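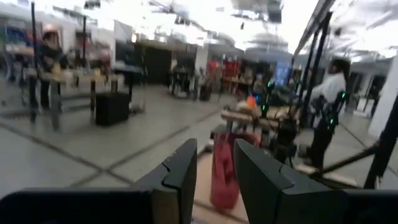
What did the town decide about the crossing on Joradcombe Road? They will build a raised crosswalk in March, but the signal we asked for must wait for a second study.

I came home from the meeting at 9:40 and I am still too awake to sleep. The hall was full on a Thursday, which I did not expect. The engineer showed the count for one day, 3,656 cars, and then the count from the summer, 2,541. He said the number is growing but it is still under the limit for a signal. I wanted to ask who chose the limit. I had the sentence ready in my head, with the correct grammar, and then the microphone went to the other side of the room.

A man from the Van der Merwe bakery spoke well. He has watched the children cross there for 6 years and he wants the parking in front of his own shop removed, so drivers can see the corner. I clapped for him - too loudly, I think.

The bus stop by Clistonero Street will move 2 houses down. My neighbor is not happy with this. I am a little happy, but I did not tell her.

Tomorrow I must write my comment and send it before noon. I will ask again about the limit, this time on paper.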